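Kids' Corner > Words and Language > How Languages Borrow Words

Where Did That Word Come From?

Say these words out loud: pajamas, ketchup, robot, piano. They all sound like plain old English, right? But every one of them came from somewhere else! Pajamas traveled from India, piano is Italian, and robot comes from a Czech play. Ketchup probably started out as the name of a fish sauce in southeast China. (No tomatoes at all!)

Words that move from one language into another are called loanwords. It's a funny name, because we never give them back – and the first language gets to keep them too.

So how does a word travel? Mostly in people's mouths. Long ago, sailors and traders visited faraway ports and found foods, clothes and animals they had never seen before. They needed something to call them, so they used the name the local people used. When they sailed home, the word came along for the ride. 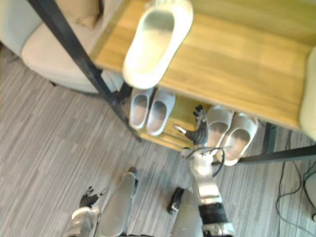 Sometimes a word changes on the trip. The Spanish word "la cucaracha" was hard for English speakers to say, so they bent it and squeezed it until it became "cockroach." Try saying both of them fast and you'll hear how close they are!

English lends words out, too. In Japan, a computer is a "konpyuta." In Spanish, you can score a "gol" in a game of "fútbol." Those are English words wearing new clothes, and they follow the rules of their new homes.

Ariel Cruzado's class tried a word hunt last April, and it was so much fun that we want you to try it too. Pick one room in your home and write down 17 things you find there. Then look each one up in a big dictionary. Near the word you'll see a note about its history, often with a short form like "Fr." for French or "L." for Latin. Ariel's class made a wall chart with 111 words on it, and the kitchen words came from all over the world!

If someone in your family speaks another language, ask them for 3 words that sound almost the same in English. Then see if you can find out which language had each word first.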